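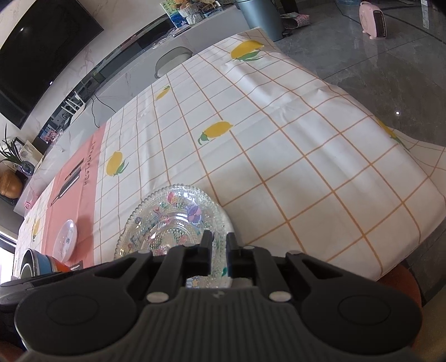 I have been going to listening parties for longer than I care to admit, back when they meant a friend with a new record and a couch with one good cushion, and I would like to put in a kind word for playing an album from beginning to end, in the order the musicians chose, with the phone in another room.

What got me going on this was the new one from Hayat, a four-piece whose first record I wore out (I bought it twice, which should tell you something). Girnard, the little label that puts out their music, pressed 756 copies of the second album and sent it into the world with no advance single at all. You got the whole thing or you got nothing. There was some grumbling, and I understand it. People like a taste before they buy. I like a taste too! But I came home with my copy, put it on after supper, and didn't get up until it was time to turn it over.

It is called Gasorbridge, and it runs 35 minutes, which seems to me a fine and generous length. The third song, "Fustilero," is the one everybody will want for their playlists, and it is a beauty, with Laurinda Salgado singing so low at the start that you lean toward the speaker. Heard alone it is a pretty tune. Heard after the long, grumpy organ piece that comes before it, it feels like somebody opening a window - and I don't believe you can get that feeling by skipping straight there.
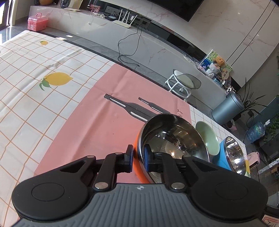 Lemons on the tablecloth, and a pink placemat with bottles on it.

My friend Kusum Nigam disagrees with me, and she has taught piano for 27 years, so I try to listen. Her students find music one song at a time, she tells me, and they love it every bit as fiercely as we did. One of them learned the bass line of a song from a clip shorter than a sneeze. I can't argue with that, and I wouldn't want to. Love is love, however it gets in the door.

Still, I wish more bands would do what this one has done, and I wish more labels would let them. I would sooner hear one patient record than 100 singles sent out every other week to keep a number from dropping. Hayat is playing small rooms through December, and I hear they are doing the album straight through, organ piece and all. I have my ticket, and I plan to be there early enough to get a seat near the left-hand speaker, where the bass always sounds best to me.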